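My New Dining Table Is Round and I Have Feelings About It

Okay, so I caved and bought a round table. I grew up with rectangles, my first apartment had a rectangle, and the rectangle I owned until this October had corners that knew exactly where my hip bone was. I had a bruise the color of an eggplant for most of last winter. So when Renata (my sister-in-law, a saint, owner of a measuring tape longer than my kitchen) sent me the link to the Giltach pedestal table in the light finish, I ordered it before lunch.

I paid 800 dollars, and I want to say that up front because every table review I read hid the price somewhere near the bottom. It's more than I wanted to spend. The Dralthorpe one I'd been eyeing was a good bit cheaper, but it had four legs splayed way out at the bottom and I could already feel my toes hurting.

Getting it in the door

The top comes in one piece, in a box so big that the delivery guys stood it on its edge and rolled it down my hallway like a giant cookie. The pedestal comes separately, with a bag of bolts and one of those awful little wrenches. Use your own wrench! I had it together in 63 minutes, and a good chunk of that was me lying on the rug looking for a washer.

The instructions are mostly fine. Step 2 shows the plate facing the wrong way, or I read it upside down, and either way I had to take it off and start over. Do this part on a blanket, top side down, and get a second person for the flip. I tried to flip it solo and ended up sort of hugging it against the wall until my neighbor Diễm heard me yelling.

How it is to live with

I love it. I really do! People talk to each other more, or maybe my family is just louder lately. There's no head of the table, so my dad has stopped carving things like he's giving a speech. You can squeeze in one more chair than you'd think, as long as the chairs are skinny and don't have arms (mine do, on two of them, and those two are now in the bedroom holding laundry).

The pale wood surprised me. I figured it would show everything, and it does show coffee and anything with turmeric in it, but crumbs and dust pretty much vanish, so it looks cleaner than it is. My old dark table looked filthy ten minutes after I wiped it. I'll take the trade. 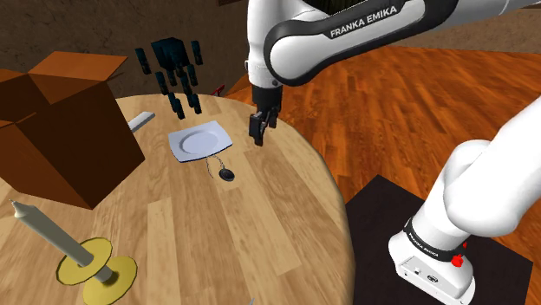

What bugs me

It wobbles if you lean hard on the rim. Not scary, soup-on-the-floor wobbling, but my brother-in-law eats with both elbows down and you can feel it. Tightening the center bolt again after the first couple of weeks helped a lot, and the instructions should really mention that.

Also, you can't shove it against a wall. I knew this! I know what a circle is! But I'd gotten so used to pushing the old one out of the way for vacuuming that I still try it, and then I just have a circle touching a wall and a weird gap full of dog hair.

And tablecloths. Every one I own is a rectangle, so they hang down in big droopy points. I bought a 90 inch round one and it's a lot of fabric, but it looks pretty at night with the lamp on.

Would I buy it again?

Yep, and I'd get the same finish. If your room is long and narrow, stick with a rectangle, or at least tape the shape out on the floor first and walk past it with a laundry basket. Mine sits in a boxy little room and there's finally space to get to the back door. My hip is fine now, thanks for asking.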